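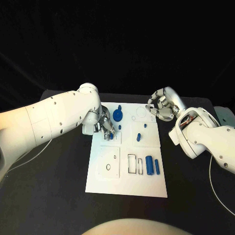
Destance Tabletop Mat, dark gray

I bought the Destance mat to cover a workbench that had picked up solder burns and a long gouge near the vise. It is sold by the roll or cut to size. Mine was cut to size and arrived 2 mm over on the long side, inside the tolerance printed on the invoice. Trimming took one pass with a sharp utility knife and a steel rule.

The sheet needs time to relax. I left it face down overnight with books on the corners, and three of them were level by morning. The fourth took until Monday. Khondokar sells a thinner mat that lies flat sooner, but it creeps under load and I sent mine back.

Grip is good. A 15 lb drill press vise stays put when pushed from the side. The matte finish keeps glare down under an overhead lamp, and small parts are easy to pick out against it. Light-colored dust is just as easy to see – expect to wipe it daily.

Isopropyl alcohol left no mark. Acetone dulled a patch the size of a coin, and I have not found a way to bring it back. Sushil Pandey has the same mat in black and reports the same result.

The underside smelled of rubber for nine days. The cut edge has not frayed. Replacement sheets are listed under part number 783.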